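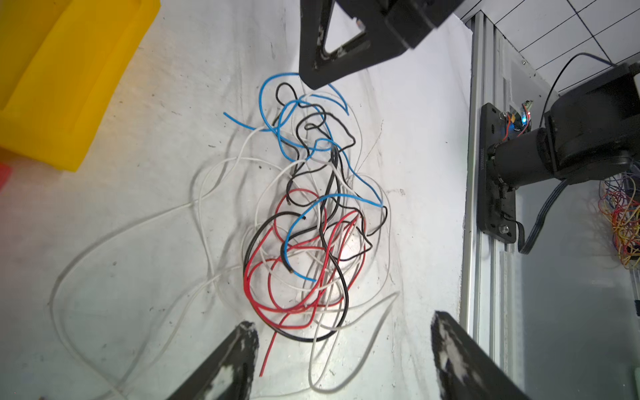
Cáceres, 06/09/2025

I finally finished Narkunus tonight, the main story at least. The save file says 132 hours, and I believe it, even if it makes me a little ashamed. I bought it in May and told myself I would play only on weekends. This rule lived for two weekends.

I want to write down what I think before I read what other people think, because after reading I never know which opinion is mine.

The last part, in Cestholm, is the best and also the most tiring. For those who will not remember (me, in one year), Cestholm is the city under the salt lake, where you can enter only when the water is low. I arrived there with level 24, which was too low, and with almost no oil for the lamp. The first guard killed me 12 times. I tried with the spear, then with the short sword, and then I went back to the spear, as I always do. What helped in the end was to take off the heavy armor and walk slowly around him to his left side. He turns badly to the left. I felt very clever for one hour, until the next room, where there are 2 guards and they cover each other's bad side.

The final boss was easier than these guards. I don't know if this is a mistake of the balance or if I was simply prepared by then. I beat it on the third try, with my hands cold and the volume low because it was late and the neighbors have a baby. 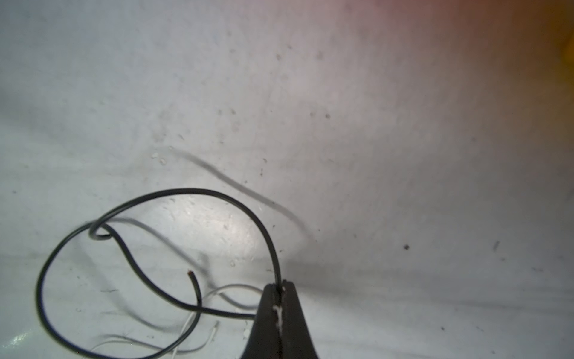 The ending I got was the one where you leave the bell in the water. I suppose there is another one if you ring it. I had the option on the screen for a long time and I walked back and forth in that small room like a person who cannot choose a yogurt. The music there changes a little when you stand near the bell, and I noticed it only because I stayed so long. I liked this very much. I will not load the old save to see the other ending, at least not this week.

Things I did not like, to be fair. The map is hard to read with small text, and I have to go close to the TV. The horse is stupid. The merchant at Clarkgate says the same sentence each time you open the door, and you open that door maybe every evening, and by the end I was pressing the button before he could start. Also the fishing. I do not understand why there must be fishing in every game now, and here you need one silver fish to repair the bridge – I spent a whole evening of July on it, an evening when it was still so warm that the controller was sliding in my hands.

Clarkgate itself I will miss. It is a small village with a wall and a gate, and the light in the windows comes on one house at a time. After a bad fight I used to go back there without any need, sell two or three stones, and turn off the console. I slept better this way than when I stopped in the middle of a dungeon.

Now I have the strange empty feeling that comes after a long game. I looked at my list and there are at least four titles waiting, two of them still never opened, and I don't want any of them. The sensible thing is to read a book for some days. I have also the racing game with the split screen, which needs no story and no memory, and I can play it for half an hour and go to bed like a normal adult.
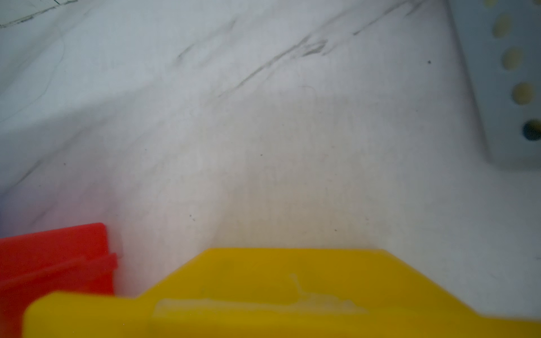 White surface with gray veins, September.

I wrote the last level and the spear on a piece of paper and put it in the game box, in case I start again with the other ending in winter. Tomorrow I have to get up early and it is already past one. I still hear the bell music a little.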